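Ticket: Udow Vereinsportal - Startliste Staffel wird nicht exportiert
Gemeldet von: Visitación Arroyo, Leichtathletik Cloltstead
25. März 2026

Export der Meldungen an Plinex bricht ab, immer bei Staffel 2. Einzelstarts gehen durch. 18 Athletinnen gemeldet, in der Datei nur 10. Browser gewechselt, Cache geleert, nix.

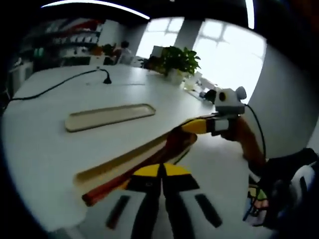
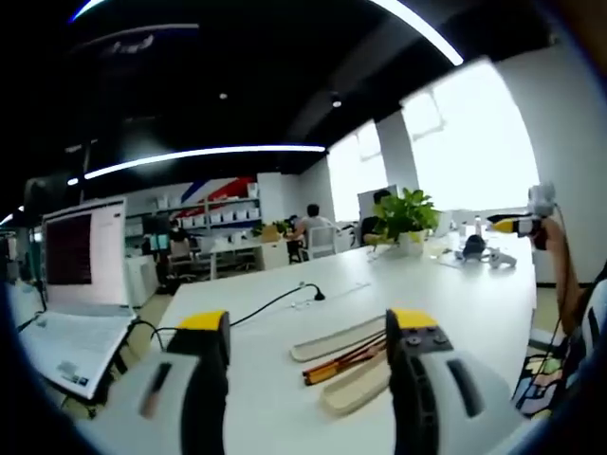
Nachtrag: liegt wohl an den Ersatzläuferinnen. Beide ohne Startpassnummer, Feld leer - Portal zeigt aber keinen Felher an. Nummern nachgetragen, neu exportiert, jetzt alle drin. Okoth-Zeitmessung noch nicht getestet. Bitte offen lasen bis zum Testlauf.

Status: wartet auf Rückmeldung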